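Erus Sorting and Folding Table, Dark Gray Top

Article group: Laundry and textile handling
Manufacturer: Drornberg
Distribution: De Graaf

Product information last revised June 14, 2026

General

The Erus is a freestanding work table for sorting and folding clean garments in shared laundry rooms, clothing banks and small rental laundries. It is supplied with a flat top without raised lips, so that clothing can be pulled across the surface and over the front side without catching. The same top is used on the fixed-height and the adjustable version. Both versions can be placed against a wall or back to back.

Work surface

The top has a uniform dark gray finish with low gloss. White and light-colored items stand out against it, and lint is easily seen and wiped off. Dark items are harder to distinguish; for loads that are mainly black or navy, order the light top instead. The surface has no printed grid or folding marks. Folding templates from the Ralar accessory range can be laid on it and removed without adhesive.

Depth of the top is 70 cm. The depth allows a heap of unsorted clothing to be kept at one side while the area in front of the user stays free for folding. Right-handed users generally place the heap at the left. 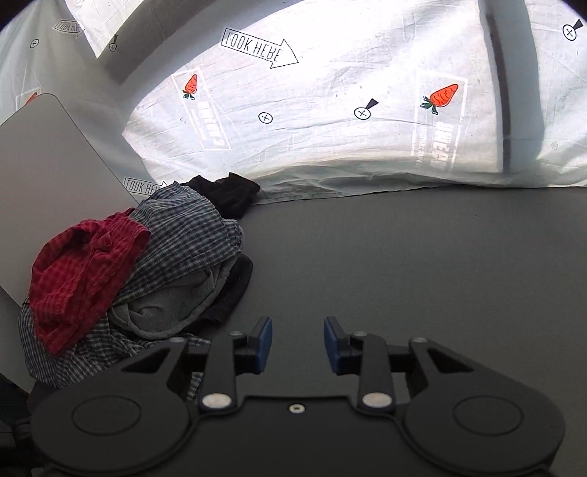
Dark gray top with unsorted clothing: red checked garment, plaid cloth, gray knit.

Mixed loads such as checked shirting and knitwear should be separated before folding. Woven shirting can be flattened by hand on the top and folded directly. Knits should be laid flat with the hem toward the user and folded without stretching. Do not iron on the surface. Steamers may be used only with the Ralar pad underneath.

Frame and adjustment

The frame is powder-coated steel with bolted legs. Four leveling feet compensate for uneven floors. On the adjustable version, working height is set with a hand crank at the right end of the frame. The crank handle folds in when not in use. Remove heavy loads before changing the height.

Specifications

Order number, fixed height: Erus 237
Order number, adjustable: Erus 237 H
Depth of top: 70 cm
Working height, fixed version: 80 cm
Maximum distributed load: 35 kg
Top color: dark gray (standard), light gray (on request)
Frame color: black
Delivery: flat, with hardware and hex key

Cleaning

Wipe with a damp cloth and a mild detergent. Dry afterward. Remove detergent and fabric softener spills the same day, as residue can transfer to clothing. Scouring powder, steel wool and solvents damage the finish and void the surface warranty. Do not leave wet items on the top overnight.

Assembly

Assembly requires two people. Place the top face down on a blanket, attach the frame rails finger-tight, mount the legs, then tighten all bolts in diagonal order. Turn the table upright and adjust the feet until the top is level. Retighten after the first month of use.

Accessories

Ralar folding template, adult shirt
Ralar folding template, child shirt
Ralar heat-resistant pad
Clip-on label holder for the front rail
Caster set, lockable (fixed-height version only)

Availability

The fixed-height version is a stock item. The adjustable version is built to order. The light gray top will be available from stock from November; until then it ships with the adjustable version lead time.

Technical questions: Teun Kuipers, product support
Quotations and project orders: Sem Claeys, sales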